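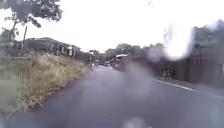 八月去Birkumis看Gullport的自动驾驶接驳车开放日，早上一直下雨，我还担心活动会取消，结果照常（太好了！）。签到以后每人发一件雨衣，颜色丑得要命，我到现在还挂在门后面。

接待我们的是Elīna Jõgi，讲话飞快，先带大家在车棚里看了Dinu小车的底盘，又讲了半天电池，我只听懂一半。然后上车，一车坐8个人，我抢到最前排，旁边是做物流的Sulastri Harahap，一路跟我抢着拍照。

前面开得特别稳，过弯比我们小区的班车司机温柔多了。大概开了3分钟吧，车突然一脚刹死，我的水杯直接飞出去！屏幕上跳出一行红字，说前方有障碍物。大家伸长脖子看，路上什么也没有啊。安全员按了复位，往前挪了一小段，又刹，这次干脆不肯走了，最后是他用手柄把车开回去的。

回到车棚，Elīna倒很大方，直接把记录调出来给我们看。原来是前摄像头的镜头罩上挂了水珠，右边糊成一片，系统把其中一团当成了路上的东西。本来有个吹气嘴专门吹镜头，那天气压不够，报警在后台亮了，可是没有设成禁止发车。Sulastri追问：那要是反过来，真有人站在水珠后面呢？她说这正是他们最头疼的，所以现在的规则是宁可乱刹，画面遮挡超过一定比例就降速。我觉得这个回答还行，但是乱刹也会摔人呀，后排有位阿姨膝盖都磕青了。

午饭是鱼汤和黑面包，汤很好喝，我添了2次。下午本来还有Tresano的清扫机器人演示，雨太大改成看录像，我看到一半就溜去买纪念品了。下次开放日听说在秋天，想去的记得坐车系好安全带，杯子拧紧！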